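Packing a camp kitchen that doesn't drive you nuts
2019-09-22

We got back from our last trip of the season and I finally unpacked the kitchen box the same night, so while it's all fresh, a few things that work for us in the camper.

Chop at home. I do onions, carrots and peppers the evening before we leave and pack them in zip bags, flattened so they stack in the cooler. Dinner on the first night is then one pan and a wooden spoon, even if we roll in after dark (we always roll in after dark). Leave tomatoes and cucumbers whole – they turn to soup by lunch.

Freeze your drinking water in bottles and use those for ice. We drove 1,048 miles to Poltberg and back in June and I only bought ice once!

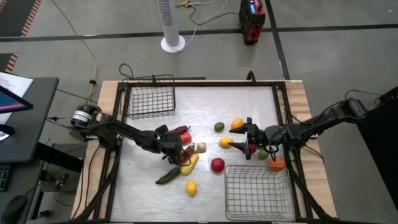 Dark red peppers are my pick for the first-night skillet.

Line the drawers. A strip of rubber shelf liner under the plates stopped the rattling, and a dish towel between the pans took care of the rest. I used to wrap everything in newspaper and spent half of every trip folding newspaper.

Keep a crate just for the first hour. Mine has the lighter, can opener, paper towels, a flashlight, mugs and the coffee. It rides right by the door. At the Brukura campground it poured while we set up and I had coffee going before the awning was out.

Spices go in little pill boxes. Label the lids, though, unless you enjoy cinnamon chili.

For dishes, two tubs that nest, one soapy and one for rinsing. Wipe plates with a paper towel first and the water lasts twice as long. Dump it at the gray water station, please, and not behind your neighbor's tent.

I also wash out the cooler with baking soda and prop the lid open with a spoon before it goes in the garage. Mine is 8 years old and still doesn't smell.

Next up is the propane hose, which I've been putting off all summer.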